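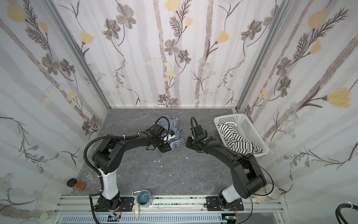 Gray marble pattern below, botanical print on the walls.

Folding striped tops so they stay folded

I own too many striped tops. It started with one navy one from a market stall and now they fill a drawer and a half, and for years that drawer looked like something had been nesting in it. My friend Lucimara Rezende used to work the floor at a clothes shop and she could fold a tank top in the time it took me to find the neckline. She taught me most of what follows one rainy evening in July, with a pot of coffee going cold next to us.

First, start on something smooth and flat. I used to fold on the bed and then wonder why everything came out crooked (the comforter sinks, the shirt sinks with it). A table or counter is so much better. Wipe it down before you start - I once put a whole stack of white things on a smear of jam.

Let the stripes do the measuring. If they line up along the folded edge, the fold is straight. If they step up or down like a staircase, open it and go again. Plain shirts give you no help at all, so practice on stripes!

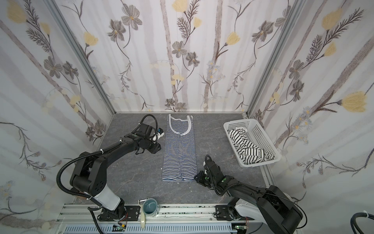
Striped tank, folded lengthwise.

For tank tops, go long before you go short. Fold the top in half lengthwise so the straps land on each other, smooth it from the neckline down to the hem with the side of your hand, and only then fold it up into halves or thirds. Thirds fit my drawer, halves fit my sister's. Try one of each before you do the whole pile, or you'll be doing the whole pile twice like I did.

Thin knits slide around, so I don't pull at them.

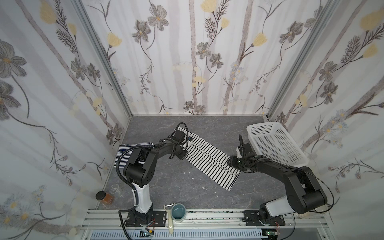 Pulling stretches the binding around the armholes, and once that goes wavy no iron will bring it back. Lift, lay down, pat. If one side bunches up, pick up the whole corner and shake it out gently.

A few smaller things I've picked up:

Fold the same day. A top that spends the night crumpled in a heap will need steaming, and I am never going to get the steamer out for a tank top.

Keep white-with-black and white-with-navy in separate stacks. They look the same at 6 a.m. and they really aren't.

Use a basket with holes in the sides if you can. Air gets through, and it rinses clean in the tub.

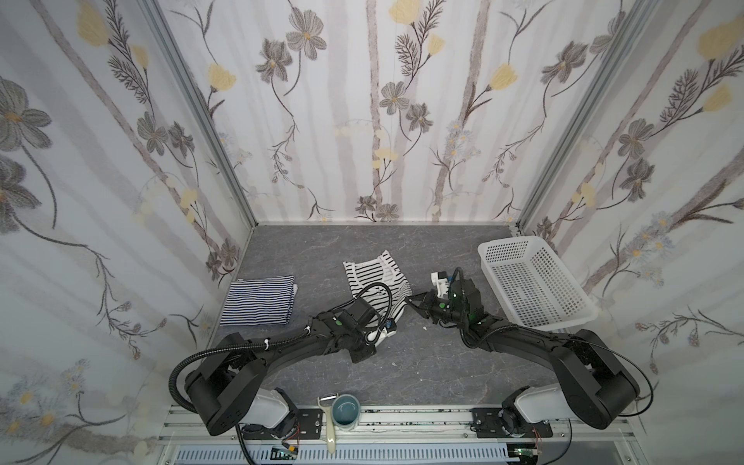 Putting them away

Stand the folded tops up on edge, like records in a crate, with the fold facing you. Don't cram them. I leave enough room to slide my flat hand in, and when that room is gone, something gets donated. Lucimara lines her drawers with leftover wallpaper, cut a little small so it doesn't curl. I tried it with a floral roll end and I love it, though I'd skip the paste - mine is held down with 2 bits of double-sided tape and comes out easily for a wipe.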